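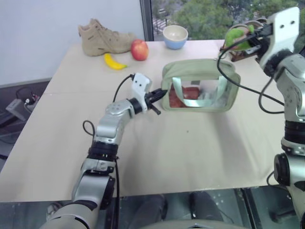 Reading the Zemura camp's plan for the Fotska Stakes and I have questions. A thread.

1/ So the plan, as trainer Todor Ivanov gave it at trackwork: one trial in June, one soft lead-up race, then straight into the Fotska against the best sprinters going. Everyone nodded along. I did not.

2/ This is a horse that has raced 4 times in his life. Two wins in small fields, a third, and a run at Potine where he pulled hard for half the trip and got beaten by a mare who hasn't won since. That's the whole file.

3/ "He's come back bigger and stronger." They all come back bigger and stronger. I have never once read a stable report saying a horse came back smaller and a bit sad.

4/ The Potine run is the one I keep going back to. Replay it from the 200 mark. Zemura gets clear air, Vichien Nakpan asks him properly, and he gives maybe three good strides. Then he's flat. The margin says he was beaten a neck. My eyes say he was beaten well before that and the others were stopping too.

5/ The excuse was the wide barrier. OK. He drew 5 in a field where the first four home came from 2, 8, 6 and 9. Wide where?

6/ Someone will bring up the closing sectional. It was quick, sure. It was also run downwind on a track that had been playing fast up the rail all afternoon, and he was on the rail. Take that off and he's an ordinary Saturday horse. (I know it wasn't a Saturday. You know what I mean.)

7/ Now the jockey. Nakpan has been on him every start and is apparently "keen to stick." Keen is doing a lot of work there. He also rides for Despina Nedeljković, and she has Mujić in the same race. Ask him in a month which one he's keen on.

8/ And Mujić is the one I'd want. Boring horse. Jumps, sits second, keeps going. Seven furlongs on a heavy track or six on a hard one, you get the same run every time. Her stable has said nothing at all this prep, and I like that a lot more than a chat by the rail every morning.

9/ To be fair to Ivanov, he's placed this horse well so far. The first two wins were smart spots and he took the money both times. My problem is with the jump from there. You don't go from a six-horse race on a quiet card to the biggest sprint of the season off one lead-up unless you think he's a freak. Or the owners really want a day out.

10/ Speaking of. Ardalan Ranjbar, who owns the biggest share, was asked if they'd thought about waiting a year. "You can't wait on a sprinter." You can, though. People do it all the time and it's how you end up with a sound horse at six.

11/ A few replies already saying the trial will tell us. Will it? He'll be held together behind a couple of older horses, Nakpan won't move, and the write-up will say he "cruised to the line under a tight hold." That's what trials look like. I've backed about a dozen tight holds and I'd like the money back.

12/ What would change my mind: he draws an inside gate in the lead-up, gets taken on for the lead early, and still finds something late. I don't even need him to win. I want to see him pressured and not fold the way he did at Potine.

13/ What won't change my mind: winning that race by four lengths against horses who belong two grades lower.

14/ Mio Kinoshita replied to the first post asking if I'd lay him at the current price. Yes. He's second favorite, and I can't get him into my first five. I've put up what I'm comfortable losing and someone took it inside the hour -- so there's at least one believer out there with an account.

15/ Couple of people saying I said the same thing before his second win. I did. I was wrong, the post is still up, go have a laugh. He beat five rivals that day and I don't think one of them has run a place since.

16/ Lead-up nominations close at noon, so we'll know soon whether they even go that way. If his name's missing and there's suddenly a "minor setback," I won't be falling off my chair.

17/ Muting this for a bit to go watch the Potine replay again. Will post the early splits if I can get them off the club's site, which has been down since breakfast.

Back to top | Contact | Terms | © All posts remain the property of their author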